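Packing the Suitcase and Leaving the Kitchen in Order: Tips for Before Your Trip

By Mehwish Kazmi

Every year in February my family travels for a long holiday, and every year I learn something new on the preparing of it. When we are coming home tired from the airport, it is very pleasant to find a clean kitchen and no bad smell. I collected here the tips which I use myself, and also several that readers have sent to me.

Start with the fridge

Begin to empty the fridge six days before you leave. Do not buy fresh milk in big bottles in this week. Soft vegetables can be cooked to a soup and frozen in small boxes, so you have a dinner ready on the evening you return. Write on the lid what is inside, as frozen lentils and frozen pumpkin look very similar to each other.

If you will be away longer than a month, you can switch the fridge off completely. Wash it with warm water and a spoon of baking soda, dry it well and keep the door open with a folded towel. A closed fridge without power will get mould quite fast.

Roll or fold?

My aunt folds everything and I roll everything, and we both can close our suitcases. Rolling is good for T-shirts, trousers of thin cotton and children's clothes. Shirts with collar are better folded, with a sheet of tissue paper between. Put shoes at the side of the wheels, with socks inside them, and the heavy things next to them. When the suitcase stands up, the weight is then at the bottom and it does not fall over.

Sadia Tarar wrote to me that she packs one full set of clothes for each person in the suitcase of another person. One time her bag came four days late to Lisbon, and she had still something clean to wear.

Liquids and small bottles

Open each bottle, put a small piece of cling film over the mouth and close the cap again over it. After this, place all the bottles in one bag with a zip. Never fill a plastic bottle until the top, as it needs some air for the flight. I had once a hair oil in my suitcase, and it took me three washings to save a blue dress.
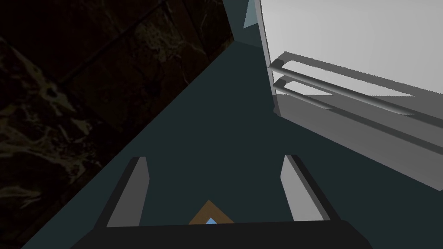
Gripper with both fingers open, above a dark floor.

Water, gas and plugs

Close the water tap of the washing machine and the main gas tap, if you can reach it without a ladder. Pull out the plugs of the kettle, the toaster and the television. Pour one glass of water in every sink and shower drain on the last day, and a spoon of cooking oil after it. The oil stays on the top and the water in the pipe dries slower, so the smell does not come up in the room.

The rubbish must go out on the morning of leaving. I put the bag in front of the door in the evening, and still I have forgotten it two times, so now I hang the car key on it.

Weighing the luggage at home

Stand on the bathroom scale with the suitcase in your arms, and then without it. Take the second number from the first one. My husband weighs 73 kilos and he is the stronger one, so he has this job in our house. Leave one or two kilos free for the way back.

The lock number

Do not use your birthday for the lock of the suitcase. Fahad Marwat, who reads this page since long, uses the house number of his old school, 2516, and now he has to change it because he told it to me and allowed me to print it. Keep your own number on a paper in your wallet, without writing what it is for.

When you are back

Open all the windows first and let the taps run for a few minutes. Shake out the suitcase on the balcony, wipe the wheels with a wet cloth and leave it open one night before you put it away. A piece of dry soap inside will keep it fresh until the next journey.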